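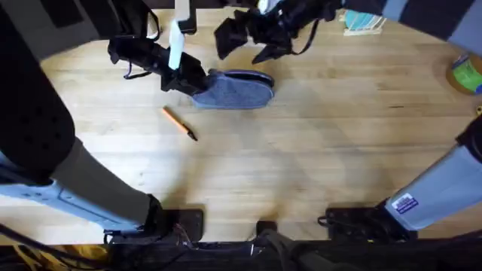

Step 2: Set the reorder point

Open the stock sheet in Flirnow and add a column named Reorder. For each product, multiply average daily sales by the supplier's lead time in days, then add your safety stock. If you sell 30 units a day and Drorkel ships in 25 days, the base is 750. With a safety stock of 50, enter 800.

Use the lead time from your last three orders, not the one on the quote.

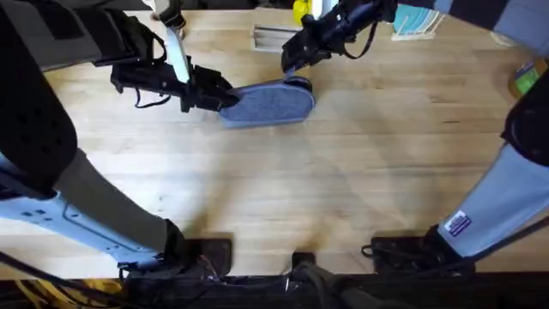 Recalculate after any month in which sales move by more than a tenth. February is usually low for small shops and should be left out of the average.

Step 3: Turn on the alert

Under Settings, choose Stock alerts and enter the buyer's email address. Save, then send a test.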